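Gripper trials at Grasside: where we've got to

Since the last newsletter the bench at Grasside has been given over to grippers. We have been comparing two hand-held ones, the Zivell and the Vorkari, before deciding which type to order for the arms. Both are used the same way. A person holds the gripper, picks things up and puts them down, and the camera on it records what the fingers do. The recordings then go to the Zamora controller, which tries to repeat the movement on an arm.

The main difference between the two is in how the fingers close. On the Zivell they slide straight in along a rail, so the pads stay parallel the whole way. On the Vorkari they swing in on linkages. The Zivell is easier to work out on paper, but it is bulky at the front and it knocks into things when you reach down between two objects. The Vorkari gets into tighter gaps. It also weighs less, which you notice by the end of a long session.

We did the same set of tasks with each: picking up a pen lying flat, standing a cup upright, moving a small box from one square to the next, and folding a cloth once. Each task was done 65 times per gripper by whoever was on shift, and we threw out any run where the camera lost its place.
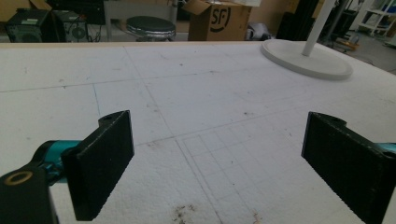

Losing its place was the biggest problem in the first week. The camera works out where it is from whatever it can see, and a plain white surface gives it very little to go on. Pencil lines help a bit at close range but they are faint, and from higher up the camera leans mostly on what is in the room beyond the board. If people move stools and boxes between runs, the starting position drifts. We now ask everyone to leave the room as they find it until a set is finished.

Foam board has been good for the fingers, as a clumsy landing does no harm to the pads. It does mark easily, though, and we will need a new sheet before the next round.

Pad wear was less than expected on both. The textured pads grip card and plastic well but struggle with the cloth, where a softer face would be better. We have ordered one set of soft pads to try – they cost 285 for the pair of grippers, so we will not be buying spares until we know they are worth having.

In all we have 3,069 usable clips, counting the practice ones that turned out well enough to keep. The Vorkari is ahead on the pen and the box, the Zivell is slightly ahead on the cup, and the cloth is poor on both.

The next round starts in November with 5 new tasks, including a drawer and a screw-top jar. If you would like to take a turn on the bench, put your initials on the sheet by the door. Mornings are fairly full but there is plenty of room after three o'clock.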